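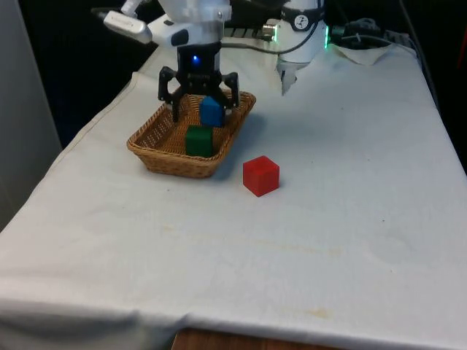
Renwood Basket Supply
Frequently Asked Questions

Care and cleaning

How do I clean a wicker basket?

Take it outside, turn it upside down and tap the base to get the loose crumbs out. Go over it with a soft brush, working along the weave. An old toothbrush or a clean paintbrush is fine. For sticky spots, use a cloth wrung out in warm water with a drop of dish soap, then wipe again with plain water. Leave the basket to dry in a place with moving air for a full day before you use it.

Can I put a basket in the dishwasher?

No. The heat loosens the weave and the detergent strips the finish. We do not replace baskets that have been through a dishwasher.

Can I soak it?

Unfinished willow can take a quick rinse once or twice a year, and some weavers say it helps. Stained, painted or varnished baskets should not be soaked. Neither should anything woven from seagrass or paper cord.

My basket smells musty. What can I do?

Set it in a dry, shaded spot with good air flow for two or three days. If the smell is still there, sprinkle baking soda inside, leave it overnight and vacuum it out with the brush attachment. If you can see mold, wipe it with a cloth dampened with equal parts white vinegar and water, and dry it well. Do this outdoors, and keep the basket away from the others until you are sure the mold is gone.

Why does my basket creak?

Dry willow creaks. Most homes get very dry once the heat comes on, and the rods shrink a little. A light mist of water from a spray bottle on the underside, once a month in the heating season, is enough for unfinished baskets. Do not mist painted ones.

Will sunlight hurt it?

Direct sun fades stained baskets and makes natural ones brittle over time. A shelf or table out of the window is better than a sill.

Buying and sizes

What is the difference between wicker, willow and rattan?

Wicker is the method, not the material. Anything woven over a stiff frame or base of stakes can be called wicker. Willow and rattan are two of the plants it is made from. Willow is a thin rod that is soaked and woven whole. Rattan is a climbing palm, used in round lengths or split. Our Jakerau line is all willow. Our Michalski line is rattan on the sides with a plywood base.

Which basket should I get for bread?

Either of the Jakerau shallow baskets works. The small one holds five or six dinner rolls. The large one takes a sliced loaf. Both come without a liner, so you will want a cloth napkin or one of our cotton liners under the bread.

Are the baskets safe for food?

The Jakerau baskets are unfinished inside and may be used for bread, whole fruit and wrapped food. Use a liner for anything greasy or damp. The stained baskets in the Michalski line are meant for mail, towels, toys and so on, and we do not recommend them for unwrapped food.

Why is my basket not quite the size listed?

They are woven by hand over a form, and they relax when they come off it. A basket may be up to half an inch off in either direction. If you need one to fit inside a cabinet or cube shelf, measure the opening and choose a size an inch smaller.

Can I choose the color?

You can choose between natural, honey and walnut where the product page lists them. We cannot match a particular shade. Willow varies from one bundle to the next, and two natural baskets bought a year apart will look a little different.

Do the liners come off?

Yes. They tie at the corners. Machine wash cold and hang to dry. They shrink in a hot dryer, and once shrunk they will not reach over the rim.

Repairs

A rod has snapped. Can it be fixed?

Usually. If only one or two rods on the side have broken, you can do it at home. Soak a replacement rod until it bends without cracking, trim the broken ends so they rest behind an upright, and slide the new piece in along the same path. Let it dry before you trim the tips. We sell willow by the half-pound bundle.

Broken rims and handles are harder. Leandro Barrientos does our repairs at the Ninville shop and will look at a photo first. Email it to us with the length and width of the basket, and he will tell you if it is worth mending.

Do you repair baskets bought somewhere else?

Yes, if they are willow or rattan. We do not repair paper cord, plastic weave or painted antiques.

How much does a repair cost?

It depends on the break, and we give you a price before any work starts. Return shipping is extra. If the repair would cost more than the basket, we will say so.

How long does it take?

Plan on three weeks. It takes longer before the holidays - please send baskets in early if you need them for a family meal.

There are sharp ends on the inside. Is that normal?

A few trimmed tips will always show on the inside of a willow basket. They should lie flat. If one catches on cloth, snip it at an angle with garden pruners or rub it down with fine sandpaper.

Orders and returns

Do you sell wholesale?

Yes. Oluwatosin Oyelaran handles trade accounts and can send a price list. The opening order is $650. Reorders have no minimum. Trade orders ship on pallets or in nested cartons, and nested baskets may need a day or two to settle back into shape.

Can I return a basket?

You have 30 days, and it needs to be unused. Baskets that have held food cannot come back, and neither can washed liners. You pay return shipping unless the basket was damaged or we sent the wrong one.

My order arrived crushed. What now?

Keep the box and take a picture of it and of the basket. Write to us within a week. If the basket is only bent and nothing has broken, try misting it lightly and putting it under a heavy book or stuffing it with towels overnight, whichever pushes it back the right way. If that does not work, we will still replace it.

Do you ship outside the United States?

Canada only at this time. Some customs offices ask about untreated plant material, and that can add several days.

Can I visit the shop?

The Ninville shop is open by appointment. We close for stocktaking for the first two weeks of March, and repairs sent in then are logged when we get back.

Last updated November 2023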